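Subject: Re: [kerkell-wood] Sticky surface after oiling a beech top
From: Ragnvald Westerberg
To: kerkell-wood list

Ginette Perron wrote on Saturday:
> Hello all,
> I put three coats of Duvora hard oil on a new beech top for our
> kitchen, 615 mm deep, all in one weekend. Now the surface is
> sticky like jam, mostly near the back where I was generous.
> My brother-in-law says to sand everything down to bare wood.
> Must I do this? And is finger-jointed beech perhaps the wrong
> material for next to a sink? The shop in Istance had only this.
>
> Ginette

Hello Ginette,

Please do not sand yet. Sticky oil will fill your sandpaper in one minute and you will be angry with the paper, the oil and your brother-in-law. I made the same mistake with my first top, and I used nearly a full box of discs before I stopped.

What you have is very probably too much oil left on the surface. Beech is a dense wood and it does not drink much. The first coat goes in, the second goes in a little, and the third mostly stays on top if you do not wipe it away. Then it makes a skin, and below the skin it stays soft for a long time. Three coats in one weekend is too fast for a cool room in October. 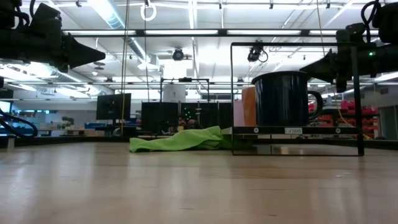

I should also say that shine is not a good sign to look for by itself. Some people want a glossy top and they use lacquer for this, and that is a different product with different rules. With oil you want a low, even sheen, and your hand should slide over it without any pulling.

What I would do, in this order:

1. Open the window and wait 7 days. Put nothing on the top in this time, also no newspaper. Sometimes the problem is smaller after the wait.

2. Test a small place at the back with a white cloth and a little mineral spirits. If the cloth becomes yellow and the wood feels clean, you can remove the extra oil in this way over the whole top. Work in small areas and change the cloth often. Lay the used cloths flat outside to dry, never in a ball in the bin. Oily cloths can catch fire without any flame near them.

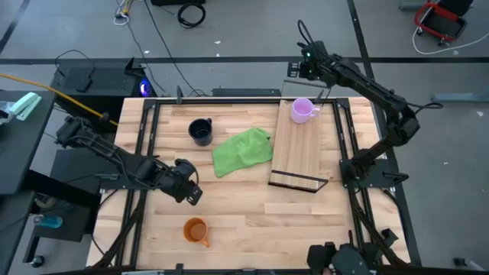 3. If the skin is too hard for the cloth, use a gray nonwoven pad with the same mineral spirits and rub along the grain. Only if this also fails, take a cabinet scraper. Sanding comes last, with 120 grit and then 180.

4. Let it dry 2 days, then put one very thin coat. Wait 15 minutes and wipe until you think you have wiped everything away. Then wipe again with a new cloth.

About your second question: finger-jointed beech is fine for a kitchen – I have lived with it for years. You must only accept that the strips do not take the color the same way. A darker strip will stay a darker strip, and after oiling you will notice it more than in the shop. 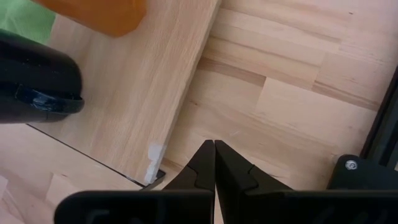

Finger-jointed beech, with one honey-brown piece among the paler ones.

Near the sink the end grain is the weak place. If your cutout is already made, oil the cut edge much more than the face, and do the underside also. Many people forget the underside, and then the top bends because it takes moisture from one side only.

I bought my last oil from Beaudoin and they still put a small paper inside the lid with the drying times for different temperatures. Maybe your can of Duvora has a similar paper. If yes, could you send the numbers to the list? I would like to compare.

Best regards,
Ragnvald

PS. The archive has an older discussion on white water rings, message 123. The advice on the hot iron in that message is good, but please use a cotton cloth between the iron and the wood.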